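Facilities Support > Furnishings and Equipment > Closed Tickets > Toy storage, Room 39

Subject: Mixed toy bin and shape-sorter box, Room 39
Opened by: Ginley Family Center, front office
Assigned to: Amber Mertens
Opened: Jan 31, 2022
Priority: Normal
Status: Closed

Reported issue

The front office reports that toys in Room 39 are not being returned to their assigned storage at the end of the day. Balls, rulers and soft items are placed together in one gray bin, and families using the room have asked where the pieces for the shape-sorter box are kept. The office requests a storage arrangement that can be reset by one person in 30 minutes or less.

Entry 1

The room was visited and the green tables were checked. Both are level and require no repair. The gray plastic bin in use is the standard Coppens model listed on the room inventory. The inventory assigns it to balls only. Knitted items are assigned to the Skimitz drawer unit by the door, and measuring items to the art shelf.

The label on the drawer unit has worn off. This is the likely cause of the soft items being put elsewhere. A replacement label has been requested from the print room.

Entry 2

Contents of the gray bin were reviewed against the inventory. The football, the small soccer ball and the yellow tennis ball are correctly stored. The cream knitted cloth and the orange ruler are not. The shape-sorter box, with the yellow, blue and pink panels, has no assigned place on the current list and has been left on the table beside the bin. It should be added to the list before the room is reset.

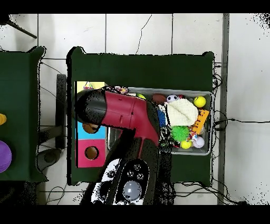

Front office: We would prefer that the sorter box stay out on the table. The younger children go to it first, and when it was kept in the closet last fall it was hardly used. Could the loose shapes have a small container of their own? They have been turning up under the drawer unit.

Entry 3

The request is accepted. The inventory now reads "shape-sorter box, table, left side." A lidded Gomel tub has been ordered from general supplies for the loose shapes and will be kept next to the box. Order quantity is 2, so that one may be held as a spare.

The knitted cloth will be laundered before it is moved to the drawer unit. Staff are reminded that cloth items should be folded flat — the drawers do not close fully over bunched material, and one runner has already been replaced for this reason.

Entry 4

The new drawer label was received and attached. The ruler was returned to the art shelf. A printed storage list was posted inside the closet door at adult eye level. The tubs had not arrived at the time of this entry.

Entry 5

Tubs received in February and placed in Room 39. The front office completed a trial reset within the requested time and asked that the ticket be closed. The spare tub is on the upper closet shelf, behind the paper towels.

Any further request concerning this room should be opened as a new ticket and should quote the room number.

2 comments | 0 shares

Contact Facilities Support | Copyright 2022 Ginley Family Center | Back to top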